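Slow music and a long table: an afternoon with Merle Bright

Merle Bright has the kettle on before I've got my boots off, and by the time I've found somewhere to sit she's already telling me about the accordion. She has been running the Flomwood singing afternoons since she retired from teaching, and she is the first to say she had no business starting them.

"I couldn't read music then and I can barely read it now," she says, pushing a plate of date slices at me. "But I missed hearing people sing together. My mum sang at the sink, my aunties sang in the car, and one January I thought, well, I haven't heard anyone do that in years, so I'd better ring around."

She rang eight people, and Ustyna Zhuravel was the only one who said yes straight away. Ustyna brought songs from her grandmother's village, written out by ear in a school exercise book, and Merle still gets a bit teary talking about the first one they learned, a lullaby with a tune that goes down when you expect it to go up. ("We got it wrong for months. Ustyna was very patient. She'd just close her eyes and start again.")

These days the song list runs to 300, kept in a row of fat binders, and Merle can put her hand on nearly any of them without looking at the labels. Mereana Kerslake typed up most of the words in large print, which Merle says did more for attendance than any poster ever has. 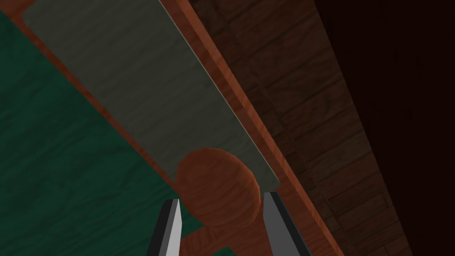
Wood grain on a glossy, bevelled rim.

I ask whether she worries about the young ones not coming, and she laughs so hard she has to put her cup down. "Oh, they come! Manaia Kingi was 19 when he wandered in looking for the chess club, and he's our bass now. We'd be lost without him. He did ask us to learn something from this century, and fair enough, so we did, and I rather liked it."

What she will not do is hold auditions, or enter the group in the Brivby festival, though Lindsay Ashby brings it up every year and has a very good argument prepared. Merle went once, to listen, and came home feeling flat. "They were marvellous, all of them. But I watched one poor woman counting under her breath the whole way through, and I thought, when does she get to enjoy it?"

It's getting on for four o'clock and she wants to play me the lullaby before I go. There's a recording somewhere, she says, but she can't find it, so she sings it herself, standing by the stove with a tea towel over her shoulder, and then asks if I'd like to take the low part.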